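Henora Handheld Gripper Sets: Questions Before You Order

Last update: 9th July

What is included in one set?

One set has two handheld grippers, the chargers, a carrying case and a pack of spare finger pads. The computer for storing the recordings is not included, so please put it on a separate line in your budget.

How much does a set cost?

The price is 329 per set if you order up to four. From five sets the price is 308 each. Shipping is calculated after we know your address.

Can I rent before I buy?

We rent sets by the month through our partner Javel. If you buy later, the first month of rent is taken off the price – the second month is not.
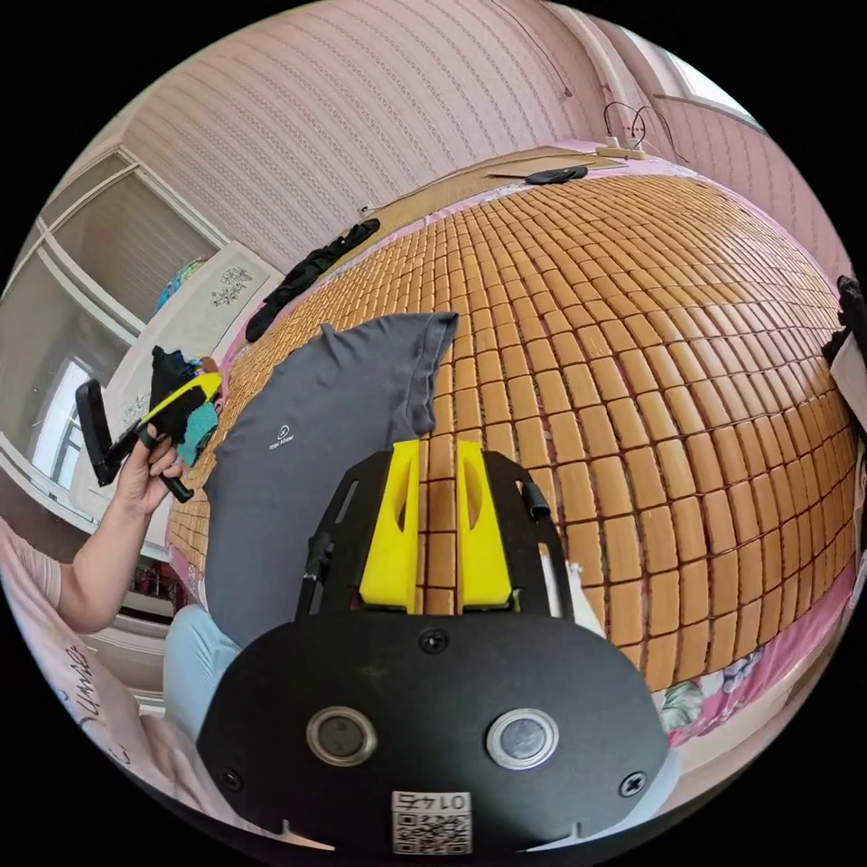
How many sets do we need for a small project?

Most small teams start with two sets. One is in daily use and the other is ready in case of a repair. If several people will record in different homes at the same time, plan one set for each home.

What should we budget after the first purchase?

Finger pads wear out first, then cables. For a set in daily use, we suggest to keep roughly 5 percent of the purchase price each month for spare parts.

How long is the delivery time?

Orders that are paid before the end of July are sent in August. Larger orders may go out in two parts, and we will ask you before we split them.

Who does the repairs?

Repairs are done by the Woldemariam workshop. Please write to us first and we will send you the return form. Do not send a gripper without this form.

Do you accept purchase orders from universities?

Yes, we accept them. The order must show the delivery address and the name of the department that pays.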